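The Norkar hand kit costs less than a decent used car, and I think that is the least useful thing anyone can say about it. Price is where every review of these kits starts. I'd like to start with the hours instead.

The kit is a pair of grippers you hold in your own hands. You pick things up, put them down, open them and move them, and the record of what you did is used to train a robot to do the same. No robot has to be present. That is the selling point, and it is a fair one. A robot arm is slow to set up and slow to drive from a distance, and a person with a gripper in each hand can get through a lot of household chores in an afternoon.

Norkar sells two things. You can buy the kit and do the work yourself, or you can pay for what they call the Grellel plan, where their people do the chores and send you the recordings. The sales sheet treats these as the same product at two levels of convenience. I don't think they are. I've used the kit and I've read through two deliveries from the plan, and they raise different questions.

With the kit, the question is who will wear it. The grippers are awkward for the first hour and tiring after that. You learn to slow your wrists down. You learn which grabs feel natural and are useless to a machine. Our best sessions came from people who had already done 36 or more short tasks, and by then they were asking for a day off. None of this is a fault in the hardware. It is labor, and a buyer should budget for it as labor.

With the plan, the question is what you are getting for your 95 dollars an hour. Norkar promises "real home tasks," and the task list is good: bath items, kitchen items, party supplies, laundry. What it doesn't promise is real homes.

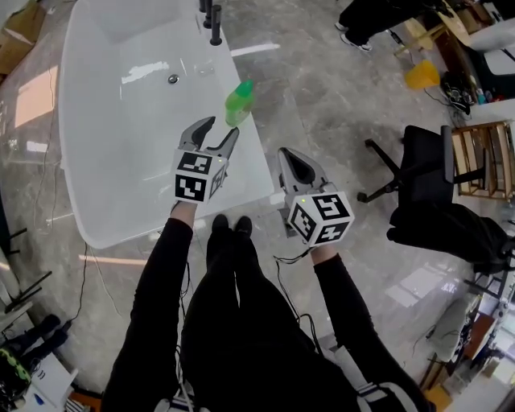
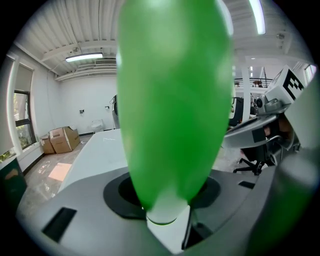
Kirstin Tennant thinks I make too much of this. Her view is that a bottle is a bottle wherever you put it, and that a robot which can't lift one off a tub in a big open room has no business in a small bathroom. She would spend the money on more objects first and worry about the rooms later. She also pointed out that sending a crew into 76 private homes would triple the bill and bring in a pile of consent forms.

She is right about the forms, and she may be right about the order. I'd still push back on one point. In an actual bathroom the hard part is often the reach. The tub is against a wall, there's a shower curtain in the way, and your elbow hits the sink. People change how they grab things when they have no space, and a robot that learned from people with plenty of space won't have seen that.

Viltitz, the closest competitor, handles this better on paper. Its service lists the kind of room for every recording, so you can at least see what you bought. Its grippers are worse, though. Ulises Jara tried both and went back to Norkar inside of 7 days, mostly over the weight.

So my advice is plain. If you have patient staff and rooms of your own, buy the kit. It does what it claims. If you want the plan, ask Norkar in writing how many different rooms you will get and how they are laid out, and ask before you sign. When I asked in March, I was told the answer would depend on scheduling. That isn't good enough at this price. A room list would cost them very little to produce — one more column in a spreadsheet they must already keep — and I'd hold off on a second order until they add it.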